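4.2 Cable dressing and start-pose rules

We were delighted by how much a short written rule could do. Before May each operator at Vusstead dressed the arm's cables to personal taste, and the 877 episodes from that period vary a good deal. The Prernorard rules, drafted by Hijazi and Chan, fix four things: the slack at the wrist, the placing of ties, the height of the open gripper over a lid, and which small objects may stay on the table.
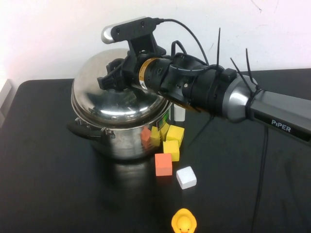 Figure 3. Arm with wrist camera, gripper above the domed lid of a steel pot, foam blocks alongside.

Slack matters most. A loop must let the wrist turn through its full range without pulling on the camera bracket — a simple check, and new operators pick it up quickly! Tie tails are to be cut flush at the next service. Shiny cookware is welcome under rule 9, provided the lights stay as they were when the session began.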